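Notebook, Trelcombe test bench
July, started after the lunch rush

Dremavent liners, second go

Carrying on from the last entry, where I said I'd believe the liner claims when I had a soggy slice and a crisp slice side by side and could tell which was which with my eyes shut. I still can't, reliably. The sales sheet says the Dremavent liner "keeps crust oven-fresh for the full journey." Whose journey? Ours goes down the hill, waits at the light by the bridge and sits on a porch while somebody looks for a wallet.

What I wanted to know today:
- does the liner change how hot the pie is when it gets there
- does it change the bottom crust enough for a customer to care
- is any of that the liner, or is it just the bag

Setup

Plain cheese pies, same dough batch, same tray of sauce. Flalline bags for everything, the older ones with the stiff zipper. Probe pushed in from the side under the cheese, about midway between rim and center. I kept the fan off because last time it was blowing straight across the first box and I threw those readings out.

Liner pies and plain pies went out of the oven in turns, so the oven drifting shouldn't favor either. It does drift. I don't trust the dial and neither should whoever reads this.

Drive was faked. Bag on the passenger seat, round the block, then left on the step with the zipper open a hand's width, which is how they come back to us half the time anyway.

Results

Lined pie read 136 on the probe at the step (Fahrenheit, for whoever asked last time). The plain one was 3 degrees lower. That looks like a win for the liner until you remember that moving the probe by a finger's width does more than that. I moved it on purpose and watched the number jump both ways. So on heat: no difference I would pay for.

Crust is more interesting. The lined pie had fewer damp patches underneath. The middle was the same on both, floppy, and I think that's sauce and has nothing to do with the box. Out toward the rim I did prefer the lined one. But I knew which it was. The blind tasting was a joke, since the liner leaves a ridge pattern on the bottom and anyone can feel it with a thumb. Need to cut it into strips with the bottom face down and hand them over on a fork.

Smell: the liner has a cardboard smell when it's hot. Faint, and gone once the lid has been open a bit. Two tasters noticed, the others said I had put the idea in their heads, and I probably had.

Cost

Smallest case is 200 liners. At the price on the quote that goes straight onto every pie, and the rep's answer was that customers "absorb it." Ours complain about the charge for extra basil. I asked for the test data behind the oven-fresh line and got a brochure with a nicer font.

Tô is supposed to be using them for their fried rolls and supposed to be happy. I got that secondhand. Rolls aren't pizza in any case, there's no wet top pushing down on them, so even if it's true I don't see what it tells us.

Things that could be wrong with all this

Too few pies. I can't call it anything better than a hint.
The bags are old and don't seal evenly. One has a corner where the foil has split.
Hot weather. A July step is a kind place to leave a pizza. The whole reason this came up was last winter's complaints, and I've tested it in the one month when nobody has them. Somebody should have said so before I turned the oven on, and that somebody was me.

Cheap version

Tried a sheet of corrugated board cut to size, ribs up, no holes. Bottom crust came out close to the Dremavent one as far as I could judge. It soaked up grease and tore when the slice was lifted, so it isn't usable as it stands. Still, it makes me think any gap under the pie does most of the work and the clever vents are mainly there for the brochure.

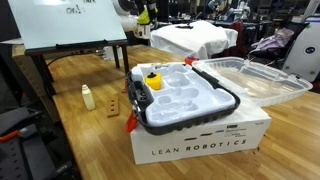

Next

Repeat with the good bags only.
Poke holes in the box lid and use no liner at all. Should have been the first test.
Strips on forks for the tasting, and I don't get to vote.
Put a bag in the walk-in before loading, for a rough stand-in for January.
No order to Dremavent until that's done, whatever discount turns up in the inbox.
Wash the probe. It smells of garlic.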